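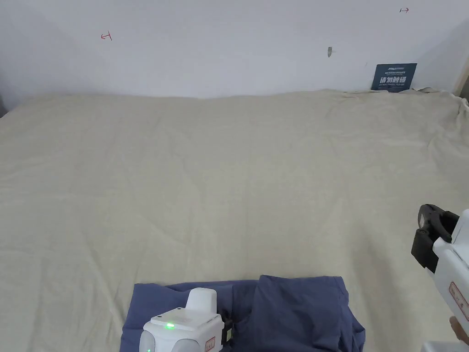

A cream cloth with a few creases still to argue with.

Camp Laundry Tips for Parents Who Would Like Their Washing Machine to Survive
By Bernadette Rafferty, April 15, 2026

I ran the laundry at Camp Fellham for years, and I have opinions about trunks.

Label everything, including the things your child swears will never leave the bunk. Use a laundry marker on the care tag and go over it twice. Initials won't do it. One summer we had 40 campers in the junior cabins and a remarkable number of them were J.M.

Pack two laundry bags, mesh, with a drawstring. A wet swimsuit goes in one and stays away from the other. Campers will ignore this, but the second bag makes a decent home for shoes.

Skip the white socks. By the end of the first week they are lake-colored, and bleach only makes them a paler lake.

When the trunk comes home, open it outside. Shake every item over the grass – pine needles clog a drain filter faster than you'd think. Check the pockets. I have washed a pocketknife, a friendship bracelet kit and most of a s'more.

For mildew smell, soak towels for an hour in warm water with a cup of white vinegar, then wash as usual and dry them all the way. Sleeping bags go in a front loader, zipped up, on gentle. Marshmallow comes off with hot water if the fabric can take it. Pine sap wants rubbing alcohol dabbed on with a cotton ball, after you've tried a bit on an inside seam.

Ratree Hemmin, who had the craft barn, taught me to set tie-dye with a cold rinse until the water ran clear and then wash it alone. Alone means alone. My pink dish towels date from the summer I thought nearly alone would be fine.

Leave the trunk open in the sun for an afternoon before it goes up to the attic. Put a dryer sheet in it, and check again for socks.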